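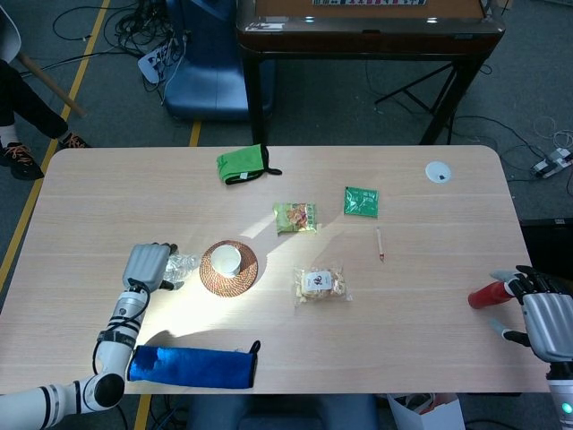 Two-armed work at one of the practice tables in Nurncombe, with the sun coming in.

Lamisi Kyei had been at work since half past six on the morning we met, and she had already changed her mind twice about where we ought to sit. The staff kitchen was too noisy, the little meeting room had somebody's bicycle in it, and so we ended up on two chairs at the quiet end of the practice room in Nurncombe, with a pot of tea on the windowsill and the door propped open so that she could hear if anybody wanted her.

People do want her, rather a lot. Lamisi is the floor lead at Sarpong, the firm that makes up mixed boxes and gift bags for hotels, conference organisers and the sort of company that likes to leave a little something on your seat. If you have ever found a pouch on a hotel pillow with a packet of crisps and a pencil in it, there is a fair chance that somebody in Nurncombe put it there. She started on the tables herself, eleven winters ago now, and she still talks about the job as someone whose hands remember it.

"It's picking things up and putting them down," she said, pouring the tea. "That's what I told my mum when I got the job and that's what I'd tell you now. Only it's a soft pouch, then a crinkly bag, then something round that wants to roll off, and then a pencil. Your hands sort all that out for you without asking. You don't notice until you're trying to get a machine to do it, and then my word, you notice."

The machines came last November. Sarpong took them on from Ormont, who supply the arms and the hands and send an engineer over when something needs looking at, and the software that runs the whole business is called Petia, which is also, by now, what everyone on the floor calls the robots themselves. "Petia's got the red one," someone will shout across, or "Petia's dropped it again." I asked Lamisi whether that had been anybody's decision and she laughed and said it had taken less than a week.

I should say what I had expected, because I think many of our readers will have expected the same. I had pictured a long belt with a cage round it, and a great deal of noise. The practice tables are nothing like that. They are ordinary pale tables with rounded corners, and on them there is a bit of everything: fabric pouches in blue and bright green, snack bags, a pencil, a paper cup standing on a woven coaster. The hands have proper fingers, grey ones, and when they close round something they look surprisingly thoughtful, although Lamisi warned me not to get sentimental about it.

"I did at first," she admitted. "I used to say well done to it. Ama still does."

Ama Dankwa, who had come in looking for a roll of tape and been made to sit down, did not deny this. She is one of the packers who moved across to working with the robots in the spring, and she is a good deal younger than Lamisi and a good deal more cheerful about the whole thing, though she told me that had not always been so.

"When they had the meeting about it I went home and cried, if I'm truthful," she said. "I'd only just got my hours up. They said no jobs were going, and I thought, well, you would say that. My dad was at a bottling place when the new line went in, and they said it there as well."

What changed her mind, she said, was mostly time, and being asked to do something she turned out to be good at. Her mornings now are spent at the practice tables. She lays things out, watches how the hands get on with them, puts them back another way and tries again. She writes up what happened in her own words, and those notes go to the engineers at Ormont, who sometimes ring her up to argue. She likes that part best.

"They'll say, why did you put the pouch folded over like that, it's harder for it. And I say, because that's how they come out of the carton! They're never flat. If you've only ever shown it a flat one, it's going to have a terrible time on the floor, isn't it?" She turned to Lamisi. "I was right about the straps, too."

"She was right about the straps," said Lamisi.

The straps, for anyone wondering, are the short black ones on the fabric pouches. They trail about and they catch on things. A packer tucks the strap under with her little finger as she sets the pouch down and thinks no more about it, and for a good few weeks the robots had no notion of doing any such thing. Clear bags are another trial, especially near the windows on a bright day, when the plastic shines and the shadows lie about the table looking as solid as anything else. Lamisi had suggested blinds. Ama had argued against them, on the grounds that the packing floor has windows as well and nobody was going to black those out, and the sun has been allowed to stay.

I asked them both what had been lost, and there was a pause while Lamisi topped up my cup.

"The chat," she said in the end. "There used to be six of us round a table and you'd know everything about everybody. Whose boy had his driving test, who wasn't speaking to her sister. You packed and you talked, and you didn't look at your hands at all. Now it's more spread out. Somebody's here, somebody's over at the checking bench, somebody's with Petia. You can't natter to someone who's watching a screen. So I've been quite firm about the tea break. We all stop together. It took some arguing upstairs, because of course the machines don't need to stop, and they said couldn't we take turns. I said no, we couldn't."

She told me, too, about the people who had not wanted to stay. There were 2 of them, both long-serving, and she was careful to say that neither was pushed. One took a job at the garden centre and comes in to see them. The other had simply had enough of change, and Lamisi thinks about her more than she expected to.

"I could have gone and sat with her a bit more," she said. "I was busy learning it all myself and I was frightened too, and I was pretending I wasn't because I was the lead. I'd do that differently. If anyone's reading this and it's about to happen at their place, I'd say to the leads, tell them you're worried as well. It won't make it worse."

And what has been gained? Wrists, was the answer, and both of them said it at once. The worst of the old work was the big plain orders, 300 bags for a conference, every one alike, the same small twist of the hand from the start of the shift until the end of it. Lamisi wore a splint for most of one summer. Those are the orders the firm most wants the robots to take on, and the ones the packers are gladdest to see the back of. The fiddly orders, the ones with ribbon and tissue and a handwritten card, are still done by people, and Ama thinks they will be for a long while yet.

"I had one last week with a candle and a jar and a silk scarf," she said. "I wouldn't give that to Petia. I'd hardly give it to some people."

There has been a change in pay as well, which Lamisi was keen that I put in. Those who work at the practice tables moved up a grade in the spring, after some months of doing the work at the old rate. She thinks it should have happened from the first day, and said so at the time, and says so still. Training is done in working hours. There is a rule, which she wrote out herself and stuck up by the door, that anybody can stop the arms at any moment and will not be asked to explain themselves until after they've had a sit-down. She is prouder of that bit of paper than of anything else in the building, I think.

"Because you get people who're shy of it," she said. "They'll see something they don't like the look of and they'll wait, in case they're being silly. I don't want anyone waiting. Stop it and we'll have a look. It's only a pencil."

I wondered whether either of them worried about what would come after, once the hands have got the hang of straps and shiny bags and things that roll. Ama shrugged and said that she was doing an evening course, paid for half by Sarpong and half by herself, and that she rather fancied one of those jobs where you ring other people up to argue. Lamisi took longer over it.

"I do worry," she said. "I'd be daft not to. They've given us their word up to the end of next year and I believe them that far. After that I'll be asking again, and I'll want it written down again. But I'd sooner be in the room with it than hear about it from somebody else. We know this work. If it's going to be done by a machine then I want it learnt off us, properly, and I want it on the payslip that it was."

By then someone had put their head round the door to ask about a delivery, and Ama had remembered her tape. Lamisi rinsed the cups, told me to mind the cables on my way past the tables, and went to see about the delivery, which was in the wrong bay.

The interview took place in Nurncombe and was written up on 30 August 2022. Both women read it through before it went out, and Lamisi asked us to add that the bicycle has since been moved.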